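May, Sondance notebook, drawer task

Afternoon, 4:20

The new pose filter is in and I am very happy with it! Zihan rewrote the gripper tracking so the visual-inertial estimate no longer snaps when the wrist turns fast, and on replay the trajectory comes out smooth all the way through the pull. Last week the same kind of motion gave us a kink right where the drawer starts to move, and the policy dutifully learned the kink.

My guess about the cause was wrong, by the way. I blamed the shiny floor. Océane plotted feature tracks against the residuals and the trouble was timing: the IMU stamps were 20 ms behind the images. Two lines in the Brondico loader fixed it (thank you Océane, I owe you a coffee).

Ran the drawer segmenter on the oak desk next. It has a curved top and a plain apron to the left of the drawer, so it's a good test of whether the model finds the drawer or just grabs any flat wooden front. The teal box lying near the front lip is the target for the pick stage.

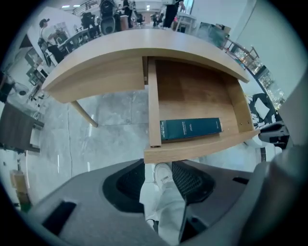
Perception notes

- Mask on the open drawer is clean, including the narrow side panel. Apron stayed unlabeled, hooray.
- Glass cabinet behind still throws false depth. Vernon wants to clip everything past 2 m before fusion — fine by me, try it on a branch first.
- Box pose is good to within a few degrees in yaw. Lid height is noisier.

Planner

Episode 463 is the one to replay if you want to see the new approach angle. The planner now comes in over the lip instead of scraping along it, and the cost term is tiny, see Lucie's commit. Zachary, can you rerun the Nasel baseline with the fixed stamps? The old numbers aren't comparable anymore.

Still open: gripper width jumps at full close.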